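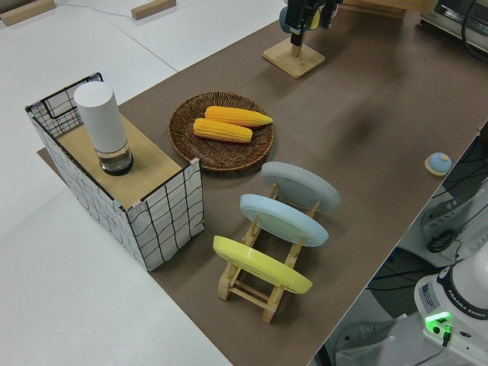 Corn in its wicker tray, with the plate rack in front.

We visited the Wollham open day on October 30, 2021. Doors opened at ten and nearly 170 people had signed the book by lunch. Maricica Stanciu took our group through the ground floor, where the kitchen tables are.

The one we stayed at longest had a wooden plate rack, which I liked a lot. It is pale wood and holds the plates upright, so a small kitchen would get some counter back. The plates are plain pastels, among them a light blue and a pale gray. Romain Deschamps asked if the rack was for sale. It is not, but Visetti sells a similar one for 189, without plates.
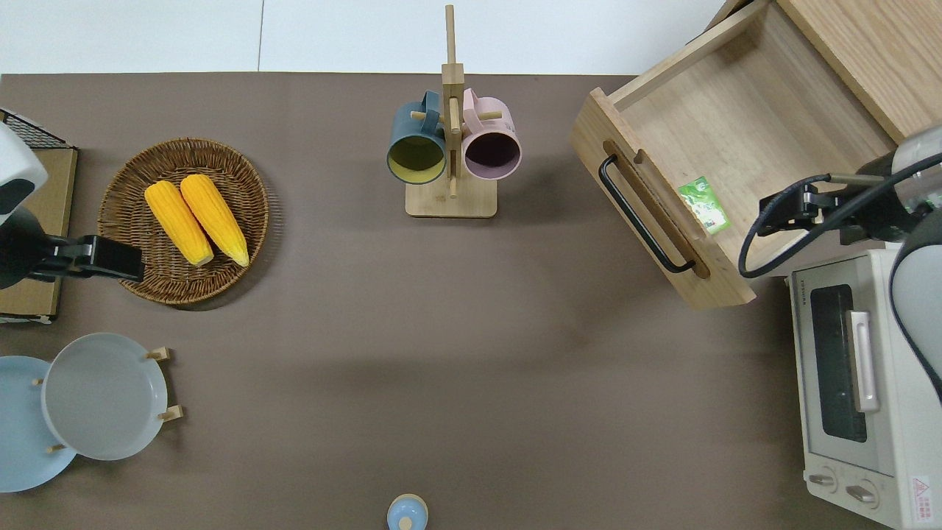 Mug tree, drawer and toaster oven on the same table.

The mug tree is the simple kind, one post on a square base. I preferred the teal mug to the pink one. Si-woo Han was more interested in the drawer, mainly the black bar handle, and wrote down the width for a cabinet he is building at home.

Coffee was upstairs in room 5. Parking is tight, so take the bus from Bistel if you can. The next open day is in November and sign-up is at the front desk.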